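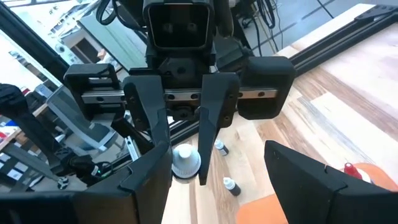 Aravby: sorting the little bottles

Hi, I'm Rostislav Hubáček, and this is my set of notes on tidying small bottles on a wooden tabletop. I love this job more than I should! Droppers, nozzle tops, anything that falls over when you sneeze. Last change 21/09/2021.

What's in the folder

There are 25 short clips plus a text file with my notes (a bit messy, sorry). Bottles are listed by cap colour first, then body.
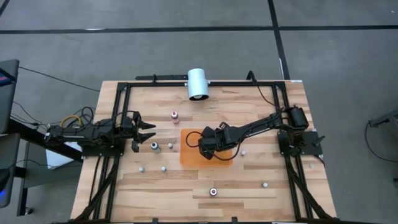
Which bottles should I put away first?

The tall ones with nozzles, then the droppers, with every cap done up tight before you start.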